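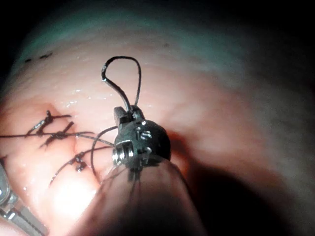

The second week at home was harder than the first, one reader wrote back to us, and could the booklet please say so on page one instead of page nine? It could, and now it does. We moved that section the same day the note came in, and it has brought us more thank-yous than anything else in the new edition.

Eating Again: progress report to the Stisetti Fund
Second reporting period, through April

What the grant pays for

You are paying for the Sala booklet, the evening phone line and the cooking sessions in Cumham, all for people getting back to ordinary meals after surgery on the digestive tract. The hospital still gives out its own diet sheets and we don't replace them. Our part is what happens in the kitchen: shopping, portions, what to put in the freezer beforehand, how to sit through a family dinner when you can manage four bites.

The booklet

The second edition is out! Bokano printed 2,000 copies at the price they quoted us last fall, even though we went back and forth on the cover paper far too long. By the end of April, 513 had gone out through the surgical ward and the two pharmacies on Main Street, and another 500 are boxed up for the county clinics, which asked for them before we had offered.

Apart from the page-one change, the biggest differences are:

Larger type throughout. The first edition was hard going for anyone without their good glasses.

Recipes for one. Nearly all of the old ones served six, and a lot of our readers live alone. The potato and leek soup divides well. The rice pudding took several tries before it stopped scorching in a small saucepan.

A blank page for instructions from the patient's own care team. Nurses had been writing these in the margins, so we gave them some room.

A shorter section on fiber. Advice differs from one patient to the next, and our first version tried to cover everybody and ended up confusing people. It now lists questions to take to the follow-up appointment.

We also found a mistake. The freezer chart in the first edition had the fish and poultry rows switched. A correction slip has gone to every place that still had old copies.

The phone line

We took 128 calls in this period. The line is open from 5 p.m. to 8 p.m. on weekdays, and the busiest stretch by far is right around suppertime, with someone standing at the stove while they talk to us. We love those calls. They are specific and usually quick – can I use canned peaches, does this need to be strained, my husband made chili and I'd like to be polite about it.

Anything that sounds medical goes straight to the ward's nurse line. That handoff was clumsy in the winter, when callers had to hang up and dial again. The hospital has now set up a direct transfer and it works beautifully.

We had hoped to open on Sunday evenings as well. We have not managed it, and I would sooner keep the weekday hours solid than stretch them.

Cooking sessions

The sessions moved from the library basement to the high school home economics room, and what a difference. There are real ovens and enough counter space, and the parking lot is close to the door, which matters a great deal to people who tire easily. Family members come too. Several of them have told us they were more nervous about cooking than the patient was about eating.

Soups are still the favorite. The session on eggs filled up fast and we will run it again. The smoothie session was thinly attended, partly because of an ice storm, and I'd like to try it once more in warm weather before we drop it.

Money

Printing came in on budget. Groceries ran over, mostly on eggs and butter, and we covered the difference from the line for room rental, as the school does not charge us. The blender we asked about in the last report has been bought. It is very loud and very good.

Next period

A Spanish edition of the booklet is the main job. The translation is done and is being read by two families with recent experience of all this, and their notes are already improving the English one as well. We will also be adding a page on eating out, with small plates, what to ask the server, and taking half of it home. Bokano will hold the printing price through the summer if we send the files by July.

One request: we would like to move what remains of the travel line into postage. Readers outside Cumham keep asking us to mail copies to relatives, and we'd love to be able to say yes to all of them. If you need a revised budget sheet for that, we can send it the same week.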